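Okay, long day, tea in hand, writing it down before I forget which screw was which.

The arm has been drifting again. Babak Rahimi messaged me at breakfast to say it was setting everything down a hair to the left, and he wanted to redo the whole calibration from scratch. I begged him to let me look at the gripper first (calibration from scratch takes forever, and he always wants to do it!). So I drove over to Hadport with my little hex keys and the spare finger pads and got started. The counter gets left the way it is while I work, toaster and all, so that whatever I fix gets checked against the same clutter it has to live with.

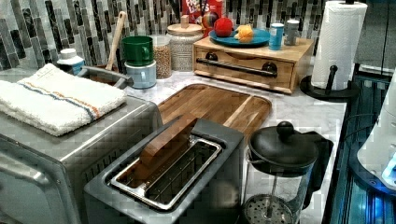 The usual corner, block in the toaster.

First thing I did was go over the bolts on the fingers. Two of them turned under my key with hardly any effort, and I said a word I won't put in here. I cleaned the threads, put a tiny dab of thread glue on each and snugged them up again. Then I wiped the pads with alcohol, checked the cable where it bends at the wrist, and wrote the hours in the Trenex log. It's at 361 since the last pad change, so they can stay on a while longer. Babak made coffee and hovered.

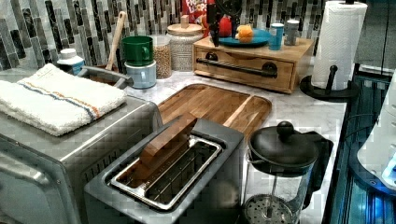

Hadport, 22 January 2019

Put the date in late, sorry, diary. After the bolts we powered up and ran the slow test, 18 moves down to the board and back, stopping at each one so I could get my eye level with the fingertips. The first few looked good to me. Babak thought the left finger was sitting lower than the right, and we argued about it for way too long, and then he went and found the feeler gauge and he was right, blast him. So off came the left finger again. 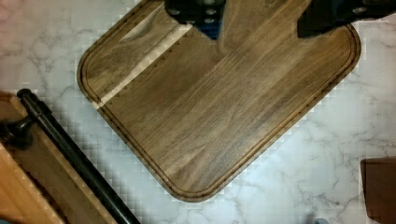

There was an old shim under it, all chewed up on one side, left over from when we tried the Prorkov fingers back in October. I'd forgotten we even put that in! I swapped it for a new one, did the bolts up a second time and ran the slow test over, and the gauge read the same on both sides. We did the short calibration after that, 13 points, and Babak agreed to leave the long one alone for now.

Still need to order more shims and ask Arabzadeh if they carry the short bolts. My knees hurt from crouching by that counter. Bed.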